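Diary of the Registrar, Stoltham Museum of Domestic Life

Entry for June, written up in the evening

The quarterly review of loans began at the usual hour in the reading room. Present were the undersigned, Ms. Darlene Sutherland for the collections department, and Mr. Jitendra Upadhyay for finance. Ms. Maëlle Charbonneau joined us by telephone from Hindon, where she is supervising the return of the kitchen ranges. The line was poor and several of her remarks had to be repeated.

The first matter was the Barrientos bequest. The museum accepted this bequest on the understanding that the household papers would be kept together and made available to readers. The papers arrived in tea chests and had been packed by room of origin. Ms. Sutherland wishes to keep them in that order. The previous cataloging scheme would have us sort them by type, with receipts in one series, letters in a second, and so on. I have written before in this diary that I favor the older scheme on grounds of consistency. After this morning's discussion I have changed my position. The pantry chest contains a grocer's book, four letters from the grocer, and a recipe copied on the back of one of his bills. Separated, these items would tell a reader very little. I have recorded my agreement and will draft the amendment to the cataloging rules.

The item numbered 1213 remains unidentified. It is entered in the donor's list only as "Mother's, from the landing." Ms. Sutherland believes it to be a glove stretcher. I am not persuaded. It has been returned to its tray with a query slip.

Mr. Upadhyay then presented the cost of boxes. The bequest will require 33 of the large size, and our supplier no longer keeps them in stock. A substitute is offered with a slightly shallower lid. He had brought a sample, and it was passed around the table and found acceptable, although the corner staples will need to be checked before any textile is placed inside.

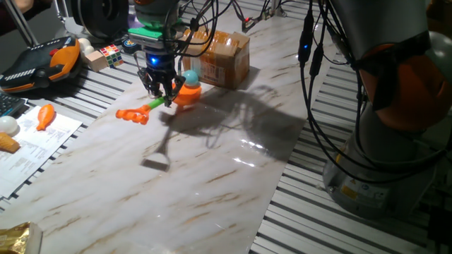
How long may a reader keep a volume of household accounts at the desk?

A volume may be kept until the close of the reading room on the day it is issued, and it may be reserved overnight at the invigilator's discretion.

I set the question down in that form as it was put to us in writing by a reader, and the reply was approved by all present for inclusion in the revised leaflet. The existing leaflet has nothing on the matter. It also gives the wrong entrance. Mr. Upadhyay asked whether reprinting could wait until the new financial year, and it was agreed that it could not.

At noon I walked down to the lower store to inspect the humidity records. The instrument by the north wall has been reading higher than its neighbor through most of the month. Mr. Nii Ofori, our conservator, moved both instruments to the same shelf last week and found that the difference went with the instrument. It has been sent for calibration. I was relieved, as the north wall is where the quilts are kept, and I had begun to compose in my head a letter to the trustees that I did not want to send.

Mr. Ofori also drew my attention to the Tanetness sampler. The linen is sound. The blue thread has faded a good deal more than the green, and he proposes to rest the piece for two years. It has been on display in the front gallery longer than any other textile we hold. Visitors ask for it by name, and schools have come expressly to see it. I have nevertheless approved the rest, and asked that a notice be placed in the empty position stating when it will return. The notice should be short. Our last one ran to a full page, and I observed more than one visitor reading the first line and walking on.

The afternoon was given to the display plan for the gallery of childhood. This is the portion of our work in which I feel least confident. The museum holds a great many playthings from the period before the last war and very few from after it, and a visitor might reasonably conclude that children stopped playing at some point in the middle of the century. Mr. Brayden Cloutier, who has charge of the gallery, has been asked to put forward a policy on the collecting of recent toys. His draft runs to 12 pages and is, in the main, a good one.

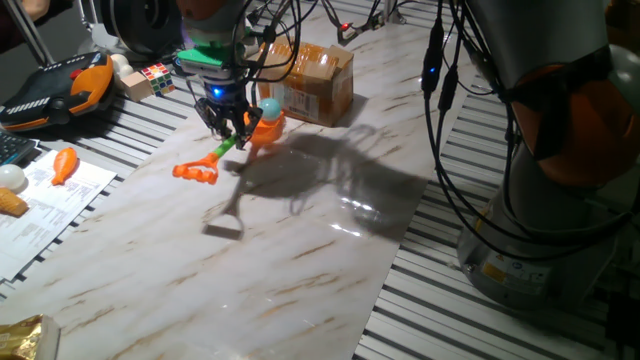
Toy grabber with green shaft and orange claw.

Mr. Cloutier argues that the museum ought to collect ordinary objects while they are still ordinary. He observes that our finest tin toys survived by accident, in attics, and that nothing inexpensive and cheerful is likely to be kept on purpose by a family with small rooms. I find this hard to dispute. My reservation concerns storage. Some modern materials become sticky with age, others turn brittle, and a few are said to affect whatever is placed beside them. Mr. Ofori would want such items housed apart, and we have at present no separate cupboard for them.

There was a longer exchange on the matter of condition. The department has historically preferred an object in its original wrapping. Ms. Sutherland, who returned for this item, put the contrary case with some force. A toy that has never been played with, she said, is evidence only of the shop. She would sooner have the bear with one ear. It was resolved that the policy should permit both, and that the acquisition form should carry a line for the name of the child, where the family is willing to give it.

I note for my own reference that this line should be optional, and that the name should not appear on any public label without written consent. We had a complaint on this subject some years ago. It was courteously made and entirely justified.
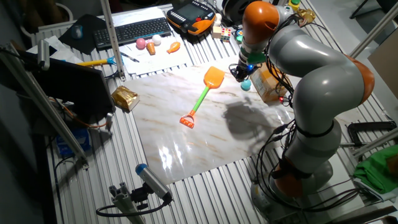
The vocabulary for the catalog occupied us until nearly five o'clock. Our present list of terms was drawn up for wooden and metal toys, and has separate headings for hoops, tops, dolls, carts, and tools in miniature. Under the last of these we have generally entered one function for each object. Mr. Cloutier pointed out that this will no longer serve. A toy shovel may have an orange scoop at one end of its green handle and a grip shaped like a rake at the other, and a cataloger working from our list would have to choose between "spade" and "rake" and so lose half of the object. He proposes that the heading be "garden and beach tools," with as many secondary terms as are needed. I have approved this. The change will affect record 2381 and those that follow it in the same series, and Ms. Sutherland has asked that the old headings be kept in a note field so that earlier printed references may still be traced.

Ms. Charbonneau telephoned again shortly after this to report that the ranges had been delivered to Hindon and signed for. One oven door had been tied with string in place of the strap we specified. No harm was done. I asked her to keep the string and to mention it on the form.

There remain three items carried over. The clock in the entrance hall is still four minutes slow, and the repairer has not replied. The lecture on wash day has been moved to the larger room in view of the demand for seats. The garden door sticks in damp weather and should be planed before the autumn — I have written this in the diary for two years running and now record it a third time with some embarrassment.

I dined late and reread the grocer's letters. The last of the four is a refusal of further credit, written with great politeness and with inquiries after the baby. The recipe on the back of his bill is for a plain seed cake. It calls for more butter than the household could have afforded, if his figures are correct.

To do in the morning: amendment to cataloging rules, query slip for Mr. Ofori, leaflet to the printer.

READER COMMENTS

Pauline T.
I was very glad to see the decision to keep the papers by room. My late aunt's things were sorted by type at another museum and I have never been able to make sense of them since.

Former docent
Please do not rest the sampler for longer than two years. I gave tours in that gallery and it was the one thing every group stopped for.

Graham
Item 1213 might be a sock darner's frame. My grandmother kept hers on the landing too. Could a photograph be put up?

R. Whitcombe
Would the museum publish the seed cake recipe? I would be happy to try it with less butter.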